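About Botside

Botside is a small robotics teaching workshop. We teach people to plan, program and test robot arms, and we do nearly all of the first part in simulation, on ordinary desktop computers. Our students are high school classes, apprentices from local shops, adults changing jobs, and now and then a retired machinist who wants to see what the fuss is about. We love having them all!

How we got going

Orestis Stamatopoulos started Botside after years of setting up packaging lines. He kept meeting operators who worked next to a robot every shift and had never been allowed to move it themselves. So he set up 8 computers in a rented unit behind the old Prerier print works, wrote a first course called Sterkasico, and asked the nearest high school if anyone wanted to try it. The first group filled up before he had finished the handouts.

Sterkasico is still the name of our main course, though hardly a page of the original is left. It runs for 14 sessions. You begin by moving a single joint with a slider and you end by writing a full pick-and-place routine, with your own checks for what happens when the arm misses.

Our open house

Every February we open the doors, put the coffee on and let people drive. It's our favorite day of the year, and it has grown a lot from the first one, when we ran out of chairs by ten in the morning.

The day is built around live demonstrations, 20 minutes each, run by current students. They pick the task, explain it in their own words and then hand over the keyboard. We don't script them. Some of the best talks we've had came from students whose program stopped halfway through, because then the whole group leans in and starts looking for the reason together - and that is a pretty fair picture of what robot programming is like.

The tabletop task is the one most visitors try first. You get a simulated room, an arm on a table and a few loose pieces to think about. Which one can the arm reach without turning its base? Which one is lying at an awkward angle for the gripper? People who have never written a line of code have good opinions on this within minutes (kids especially), and from there it's a short step to typing in a first move and watching what it does.
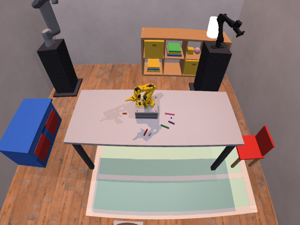 The tabletop task at our open house: a yellow arm, with colored sticks lying on both sides of its base.

After the tabletop session there's a longer slot we call Siliņa, after the street where we used to be. It's a walk-through of a student project from the first idea to the last test, with the messy versions left in. Last time it was a sorting program that worked beautifully on long pieces and kept losing the short ones. The student who wrote it showed every attempt, including the one where the arm politely put everything back where it came from. The questions ran well past closing time.

School groups are welcome in the morning and everyone else from noon on. You don't need to sign up for the afternoon, just walk in. Teachers, please do write ahead so we can keep enough computers free for your class. Two students to a screen works best. With three, somebody always ends up watching.

How we teach

We start in simulation because you can make a mistake there, reset and try again before your coffee gets cold. Lighting, furniture, the position of each piece on the table - all of it can be changed between runs, and our students change it constantly to see if a program still holds up. A routine that only works with everything in one exact spot gets sent back with a friendly note.

Classes stay small. There is one instructor in the room and usually a former student helping out, and you'll be asked to explain your program to the person next to you more often than you might like. It feels odd for the first week or two. By the end people are doing it over lunch.

You don't need math beyond what you had in ninth grade, and you don't need your own computer. Bring a notebook, the paper kind. We draw a lot.

The Prerier collection

Students who finish Sterkasico can leave their project in our shared library, which we named for the building. It holds rooms, tables, tasks and programs, all with the author's notes attached, and later groups are free to take them apart and build on them. Open house visitors can browse it on the two screens by the entrance. The notes are the best part, so do read those.

Come and see us

If you'd like to bring a class, join the next course or simply sit in on a session to see if it's for you, send us a message through the contact page. Orestis reads them himself and usually answers in the evening, after the last group has gone home. Parking is in the yard behind the building, through the green gate.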